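Notes on keeping a pale, glossy worktop in good order, revised in April. The method applies to tile, sealed stone and coated board. Oiled wood is a separate subject.

## Daily cleaning

Use warm water with a few drops of dish soap. Wring the cloth until it no longer drips. Wipe in straight, overlapping passes from the back edge to the front, then go over the surface once with a dry cotton cloth. Most streaks on gloss are soap left behind by too strong a mix.

Do not use scouring powder. Fine scratches hold dirt and show as a gray haze under a low lamp.

## Joints and openings

Grease collects at joint lines first. Work along each line with a soft toothbrush and a paste of baking soda and water, leave it for 20 minutes, and rinse twice. Openings cut through the top need the same treatment around the rim. Check the underside of the rim with a finger every month or so.

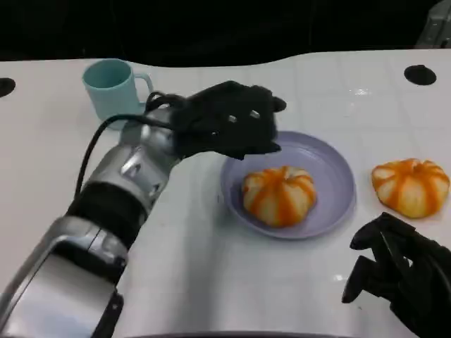 *Pale gloss top with faint grid lines and round openings near the far edge.*

Any opening near the back of a counter should have its cut edge sealed if the core is board. Séverine Aubert, who fitted the counters at Ollongate, applies two thin coats of clear varnish and lets the first harden overnight. A swollen edge cannot be pressed flat again. It has to be cut back and filled.

## Stains

- Tea and coffee: baking soda paste, ten minutes, rinse.
- Ballpoint ink: rubbing alcohol on a cotton swab, worked from the outside of the mark inward. Test a hidden spot first.
- Candle wax: chill with a bag of ice, lift with a plastic scraper.
- Rust rings: lemon juice on tile only. Keep acid off marble and limestone.

## Screws and fittings

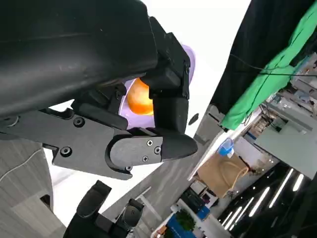 Loose fittings under a worktop are usually found late, after a hinge or bracket has worn its hole oval. Go over them twice a year with the correct driver, starting with the brackets that carry the most weight. Where round screws and small hex screws share one metal plate, as on the gray-black one here, keep both drivers at hand and do one type before the other. Snug is enough. If a screw turns without biting, remove it, pack the hole with a glued sliver of hardwood, and refit the next day.

Dark matte parts mark easily, and polish leaves them patchy. A damp microfiber cloth is sufficient.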